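Module 213: Workplace Storage and Housekeeping
Handout 5 - Sorting Small Items at the Bench

Purpose of this session

Students will learn to clear a shared worktop of loose leads and wires and to return them to storage in a usable state. The session follows the reading on shelf layout and should be completed before the stockroom visit to the Canov building in July.

Why wires are treated separately

Most small items may be sorted by size or by frequency of use. Wires do not respond well to either method. They catch on one another, they hide short lengths inside longer ones, and a drawer of them is seldom searched properly. In the Jutilik stores exercise, students work from a stock list of 3,000 items, and the leads are the part of that list most often recorded wrongly.

Procedure

Clear the worktop of everything that does not belong to the task. Place two open baskets side by side at the far edge, leaving the area in front of them free. Agree the use of each basket before any item is moved. At the Betis benches the left basket is for single wires and the right for items awaiting a decision; other arrangements are acceptable, provided that they are written down.

Lay the tangle flat. Find a free end and follow it back through the others without pulling. Thin wires should be taken out first, as they kink easily. Coil each one loosely and put it in its basket before starting the next.

Choice of container

Perforated trays are preferred to solid boxes. Dust falls through, and the contents can be checked from the side. Deep containers are not recommended for wires - the lower layers are soon forgotten.

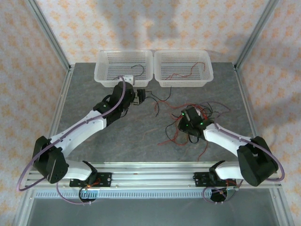 Figure 2. Sorting in progress: a thin black wire in the left basket, red and black wires still on the worktop.

Written task

Draw up a labelling scheme for a bench with two baskets, on one side of paper. State what each basket holds and how often it is emptied. Work is to be handed in at the Major Room desk by Monday.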